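Kiltwood Robotics Short Course
Handout 2: Picking things up and putting them somewhere else

Right, this is the handout I promised at the end of last time, and it's longer than the first one, sorry. If you missed the October taster session you can still follow along, but read Handout 1 first for the bits about the stop button and who is allowed to stand where. I'm not repeating all that here, except to say that the stop button person does nothing else while the arm is live. No phone, no notes, no chatting to the next table.

What we're working on

The task for this block is called Flowers In A Vase, and it's the second of the household tasks on the Clirkden list (that's the little contest we enter with the other colleges in the area). The arm starts in its home position, the bunch is handed over, and the arm has to lower the stems into the vase, let go and back away without dragging the whole lot over. It sounds like a five-minute job. Last year's group spent most of a term on it and loved every minute, or said they did!

The full mark for a run is 20, split like this:

Grip holds for the whole move: 4
Stems enter the vase: 8
Vase stays upright: 4
Gripper leaves cleanly: 2
Nothing else on the table is touched: 2

You'll notice nearly half the marks are for the stems going in. That's on purpose. I'd much sooner see a slow, slightly ugly run that ends with flowers in a vase than a lovely smooth swoop that misses.

Where to hold a bunch of flowers

Have a go with your own hand before you touch any code. Pick up a bunch near the bottom of the stems and try to aim it. The heavy end flops about and the tip you care about is under your fist, so you can't see it. Now hold it close under the blooms and let the stems hang. Much better! The weight is near your hand, the stems point down by themselves and there's a good long stretch free to go into the vase.

The trouble with the high grip is leaves. They get between the fingers and the stems, and then the gripper thinks it has closed on something solid when it has really closed on a bit of foliage. If your grip force reading looks fine but the bunch swings when the arm starts moving, check for leaves first. Then check the twine.

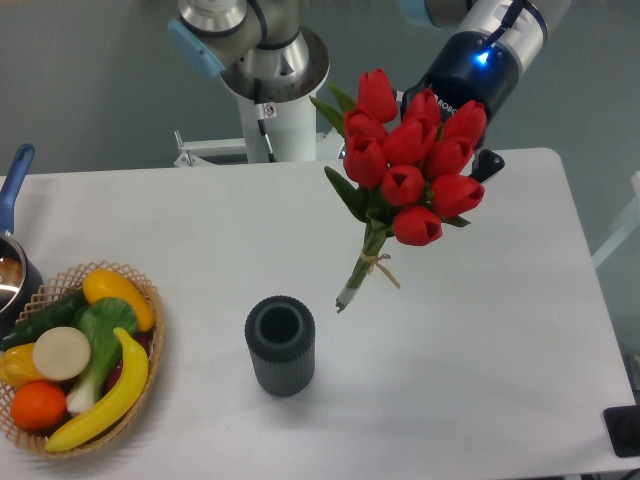
Now, the approach. Most of you wrote one long move from the handover point straight to the vase, and I can see why, because it's the shortest program. Please split it up. My own version has these stages and you're welcome to copy it:

1. Lift to travel height and wait for the swing to die down.
2. Move sideways only, until the stem tip is over the opening.
3. Look again and correct.
4. Lower slowly, reading the force at the wrist the whole way.
5. If the force jumps early, stop, go up a little, shift a touch and try again.
6. Open the fingers, wait, then go straight up.

Stage 3 is the one people leave out. The bunch never hangs in quite the same way twice, so where the gripper is and where the stem tip is are two separate questions. If you only ask the first one you'll be lowering flowers on to the table beside the vase. I've done it more often than I'd like to put in writing.

For stage 5, don't make the shift too large. I use 9 millimetres and a small spiral pattern. Somebody in the evening group tried a spiral so wide that it went right round the outside of the vase, which was very entertaining but scored nothing.

About seeing the opening

From above, the mouth of a vase is a circle, and from anywhere else it's an oval. Your code from the circle-finding exercise will happily find a circle and happily miss an oval, so use the ellipse version in the Phetsri folder. (Phetsri is just our name for the shared vision code, don't go looking for it in a textbook.) A dark inside and a clear rim make life easier. A dark inside and a dark rim are harder, and you may need to turn the exposure up a bit until the rim separates.

Watch out too for your own flowers getting in the way. As the bunch comes over the vase it starts to hide the very thing you're trying to measure. Take your good look early, save the position, and trust it unless something has bumped the table.

Clutter

Contest tables always have other things on them, and they're allowed to be awkward. Fruit, pans, baskets, anything you'd find in a kitchen. You don't have to recognise any of it. You do have to keep away from it, and that includes the parts of the arm you aren't thinking about. Everyone watches the gripper and forgets the elbow.

Round things are worse than they look, by the way. A lemon that's nudged will roll, and then it's a different table from the one you measured.

Last time's results

We logged 116 runs between all the groups, which is brilliant for one block. The commonest failure by a mile was letting go too early, with the stem ends resting on the rim. The next was a tipped vase on the way out, when one finger caught a leaf and took it along. Both can be fixed with patience and a longer wait, so try that before you rewrite anything clever.

The logs are in the Giloment folder, one file per group. Please name yours properly this time. I had several called "final" and one called "final real one".

For next session

Bring a written plan for your stages, on paper, half a page is plenty. Mark the place where your program looks again, and write down what it does if it can't find the vase at all ("carry on" will not get marks). Have a think as well about how you'd change the plan for a vase with a much narrower neck, as that's the next task on the list.

Plans are due by January 17, 2026. If your group wants extra time on the arm before then, put your name on the sheet by the door and leave the slot after yours free for charging and tidying up.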